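About Us
Truriso Home & Tidy
May 16, 2019 – by Ghazal Kiani
Print this page | E-mail this page

Quick version, we're busy. Truriso sells things that help you keep a small place neat. Baskets, bins, dustpans, brushes, hooks. Started in January with 20 items on one shelf in Kamran Asadi's front room. Now 270 and a real storeroom.

No fancy stuff. If it won't wipe clean with a damp cloth we don't carry it. Most of what we sell is plastic and light – you can move it with one hand while holding a toddler with the other.

We also do tidy-up classes, Thursdays, 69 dollars for the set. Bring a drawer. Seriously, bring the whole drawer. We tip it out, sort it, put back what you use. Kids welcome, they tend to be faster then the grownups.

Favorite thing in the shop is still the plain white basket with holes in the sides. Goes under a sink, on a desk, in the car. Tall containers stand up fine in it. Keep a small dustpan and brush close by and you're most of the way there. 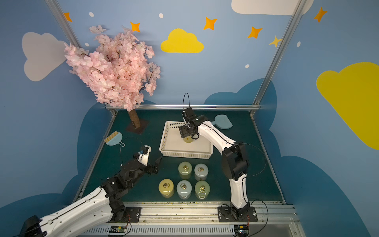
Orders go out twice a week. Pickup at the Ghasemi building, side door, ring twice. Wholesale – ask for Kamran, ext. 2855. Returns are fine, just keep the reciept.

Comments (3)

Pia: Took the drawer class. Found four tape measures.

DeeM: do you sell the brush without the dustpan?

Ghazal K.: Yes DeeM, ask at the counter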